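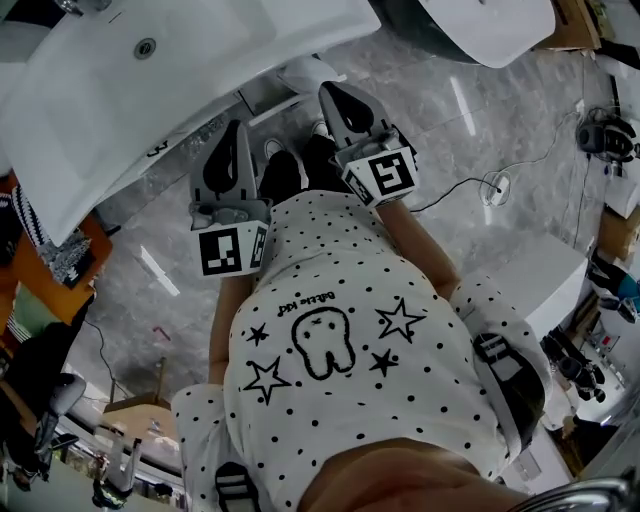
Polished marble, dull traffic lanes after resealing
Forum: Stone and Tile Care

slabside
Posts: 60
Gray marble, polished finish, ground floor hallway and kitchen, 693 square feet. Cleaned with Druvine neutral at label dilution, rinsed twice, left overnight, then one coat of Vomodix penetrating sealer. The walking paths now look flat next to the areas along the walls. Under a low lamp I can see a faint haze with no scratches I can feel with a fingernail. Second coat, or strip it and start over?

kerf_and_grout
No second coat. A penetrating sealer sits below the surface and does nothing for gloss. If you left residue on top it will haze, and another coat adds more residue. Try a square foot in a corner of the lane with the maker's solvent and a white pad. If the shine comes back you had residue. If it stays flat, the polish is worn.

Hulme_tile
Agree on the test patch, disagree on the rest. Residue would show along the walls too, unless you wiped those better. Lanes only means wear. You need to hone and repolish. I would start at 3000 grit with plenty of water and see if that is enough before going any coarser.

slabside
Wiped everything the same way, microfiber, after 25 minutes. The label says 15 max.

kerf_and_grout
There you go. Ten minutes over on a dense polished stone is enough to leave a film. Worn stone has a rougher surface and holds more of it, so lanes only does not rule it out.

Hulme_tile
It doesn't rule out wear either, you just said the stone was worn.

marlstone
What was on the floor before the Druvine? We had the same thing in a lobby last August and it was an old acrylic finish. The neutral cleaner took off part of it in the lanes and left the edges shiny. The shiny part was the coating and the flat part was the bare stone. A drop of water on each area will tell you something, although with fresh sealer on top I would not trust it fully.

slabside
No idea. House is from the sixties and we are the third owners. Did the solvent test tonight. Slight improvement, maybe a third of the way back. Edges did not change.

Hulme_tile
So both. Take the film off the whole floor, then polish the lanes. Trurik powder and a hog hair pad on a slow machine, 175 rpm. Keep it wet, work it to a slurry, and pick it up before it dries. Mask the baseboards.

kerf_and_grout
I can live with that, except do the whole floor with the powder. If you only do the lanes you will see the border every time the sun is low.

marlstone
And check the edges with a stripper first. If they are coated, the powder will load up the pad and do nothing there.

slabside
Ordering the powder. Does the pad need to be new, or can I wash out the one I used on the terrazzo?

Hulme_tile
New.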